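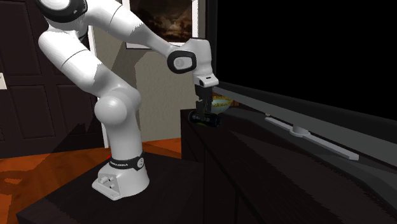 Can the Gerby blanket be washed at home?

Any ordinary machine will manage it, on the wool setting at the coolest temperature you have, with a small splash of wool wash and no softener.

Gerby Lambswool Throw

We have been selling the Gerby longer than anything else in the shop, and it is still the one I reach for when somebody rings up wanting a wedding present and hasn't the faintest idea what the couple like. It is a good, plain, generous throw, big enough for two people on a sofa provided they are on friendly terms, and heavy enough to stay put at the end of a bed. My brother Tariq has had one in his van for years and it has been to more campsites than I have.

The wool is spun for us by Zürcher, who also dye it, and the weaving is done at the Trestemano mill on looms that are rather slow and very noisy. Slow weaving gives a slightly looser cloth, and that looseness is what makes the throw drape so nicely over your knees. You may find a small knot here and there on the back where one length of yarn was joined to the next. Please don't snip these! Just ease them through with a blunt needle if they bother you.

Colours: Oatmeal, Moss, Slate Blue, and Damson (back in November, we hope – the last lot of yarn came out too pink and we sent it back).

Size: 140 x 190 cm, plus fringe
Weight: 1.3 kg
Made of: pure lambswool
Fringe: hand-twisted on both short ends
Price: £73
Postage: £3 within the UK, or collect from the shop

Looking after it

New wool sheds a bit of fluff, so give it a good shake out of doors before you first use it, and another a week later. After washing, roll it in a dry towel and press down firmly, then lay it flat or hang it over two lines so the weight is shared. Keep it well away from the tumble dryer. If the fringe goes wild, comb it with your fingers while it is damp and it will settle down again. For summer storage we like the Tusix cotton bag, which has a proper drawstring and a pocket for cedar balls, and you can add one to your order for £17.

Returns

Keep it for a month, sit under it, see whether the colour suits the room. If you change your mind, send it back unwashed and we will refund you in full. Dog hair is negotiable – do ring first.

Rafia Ghauri

You may also like: Gerby Cot Blanket, Gerby Cushion Cover, Tusix Storage Bag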